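Keep the drive caddy

Opinion, by Nerea Ortuño

The case for repairable desktop computers is usually made with reference to memory, batteries and solid-state storage. I want to make it with reference to a cheaper part, the plastic drive caddy, and to argue that its gradual removal from office machines has cost more than it has saved.

A caddy is a moulded tray. The drive sits inside it, held by pins that enter the threaded holes on the drive's sides, and the tray is then pushed into a bay until a pair of sprung tabs engages. No screwdriver is required. In most designs the tray is blue, or has blue tabs, which by convention tells the person servicing the machine that the part may be handled and released by hand. The convention is not universal and no standard obliges a maker to follow it, but it is common enough that a new technician learns it in a morning.

What replaced it

In the compact machines now sold to offices, the 3.5-inch bay has mostly gone. In its place there is either a bare connector on the board or a steel bracket fixed with screws. The bracket is the worse of the two. It commonly uses a screw of a different length from the case screws, it frequently sits over a cable that must be unplugged first, and in some models it cannot be removed until the optical drive has come out.

I keep service notes for a fleet of 132 desktops across two buildings. Of these, 51 use screwed brackets and the rest use caddies of one kind or another. In February I went back through the notes and compared the drive replacements. The bracket machines took longer in every month recorded. The gap was largest where the job was done at the user's desk, with the case on its side on the carpet and the screws collected in a saucer. Three of the bracket machines are short of at least one screw. None of the caddy machines is short of a caddy.

The usual objection is cost. A caddy is an additional moulding, with its own tool, part number and place in the spares catalogue. A bracket can be stamped from the same sheet as the chassis. I accept the arithmetic, but it stops at the factory gate. A part that saves a few pence in assembly and adds minutes to each service visit transfers its cost from the maker to the owner, and the owner is seldom shown the figure.

A second objection is that mechanical drives are disappearing, so the bay should disappear with them. This is true of new machines and irrelevant to old ones. Offices, schools and workshops keep desktops well past the date on the warranty. Many of those machines still hold a 3.5-inch drive, and those that have been upgraded generally hold a 2.5-inch drive in an adapter, which needs a tray just as much as its predecessor did.

Access before everything

A caddy is useful only if the bay can be reached. The older upright case, with one flat side panel that comes away completely, remains the best arrangement I have worked on. Once the panel is off, the board, the processor socket and the expansion slots all face the same way, and the technician can see where the cables run before moving any of them. The machine can stay upright while the work is done, and it takes up very little of the bench.

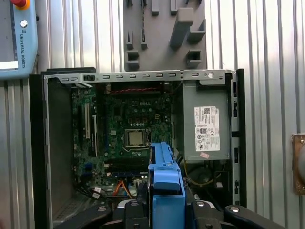

Against the hinged tray

Some makers have tried to improve on the flat panel by mounting the bays on a hinged or sliding frame, which swings out of the case to expose the board beneath. I have serviced two such designs, the Hultis and the Jostex, and would not buy either again. The hinge adds a moving part above the memory slots. The cables have to be long enough to follow the frame through its travel, so when it is closed the surplus is folded against the processor fan. On the Jostex the fold has to be made by hand each time, and it is easy to trap the data lead under the edge of the frame.

The Sabbagh tower does better with less. Its bays are fixed, the caddies enter from the open side, and the drive connectors face the technician. The tabs are stiff when new. They should be squeezed evenly, since pressing one side alone twists the tray and puts a load on the connector. That is the only instruction I give for the model.

Spares

Caddies do fail. The tabs lose their spring, and the locating pins shear if the tray is forced in at an angle. The plastic also becomes brittle in warm rooms. My complaint here is with the suppliers. An official replacement is often sold only as part of a kit including screws and a cable, neither of which is needed. Third-party trays vary. Those from Flikley fit the Sabbagh properly but sit slightly proud in the older machines, enough to foul the side panel.

For this reason every scrapped computer that leaves our store gives up its caddies first. They go in a drawer, sorted by width, with a strip of tape naming the model. At present there are up to 30 in it. It is the cheapest stock we hold and it is used more often than the box of power supplies on the shelf above.

What buyers should ask

Purchasing specifications for office desktops run to several pages on processor, memory and display outputs, and normally contain one line on serviceability, if that. I would add two requirements. The first is that any drive bay be fitted with a tool-less tray, supplied whether or not a drive is ordered. The second is that the tray be available on its own, under its own part number, for as long as the machine is supported.

Neither requirement is difficult to meet. Both were met, without being asked for, by ordinary business machines of the previous generation, a good many of which are still in daily use in our second building.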